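Suede bag got rained on, now stiff and blotchy – can it be saved?

Posted by Gudrun Lindemann
8 September 2019

Hi all. Got a Kouris shoulder bag in June, tan suede outside, smooth leather strap. Paid 373 for it so kind of sick about this. Got caught in a downpour, left it on the hall radiator overnight (I know, I know) and now the front panel is stiff and theres a dark ring near the flap. Strap looks fine. Already tried a brass brush, made one spot shiny so I stopped. The shop says wear and weather not covered. Anything I can do at home before I pay someone? Also have a half tin of Plullelitz cream here, the neutral one, if thats any use.

Spyros Politis
Put the cream away. Creams and waxes are for smooth leather – on suede it goes dark and flat and you wont get it back. Fine for the strap, thin coat, buff it after.

For the ring: damp the WHOLE panel evenly, not just the mark. Clean sponge, plain cool water, wring it out hard first. Edges of the mark fade when the whole panel dries at the same speed. Stuff the bag with plain white paper, no newspaper, ink comes off. Leave it to dry away from heat. Mine took 2 days. 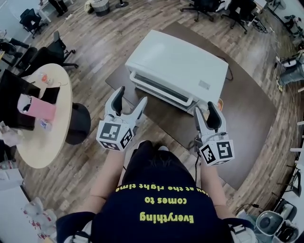
Can I use a hair dryer to speed it up?

Leave the dryer out of it, even on the cool setting. Heat is what stiffened the panel in the first place. Open window and patience.

Once dry, crepe rubber brush, short strokes, one direction then the other. Nap should come up. For the shiny spot try a suede eraser, light pressure. Then protector spray, 2 thin coats, outdoors, test under the flap first.

dristis_fan
Had the same on a Dristis tote. Never came out completley. Ended up at Sanlow repairs, they charged 52 for clean and recolor and it looks decent, color slightly darker than before. Took ages though. I'd ask for a quote before you go at it with water, some places won't touch it after.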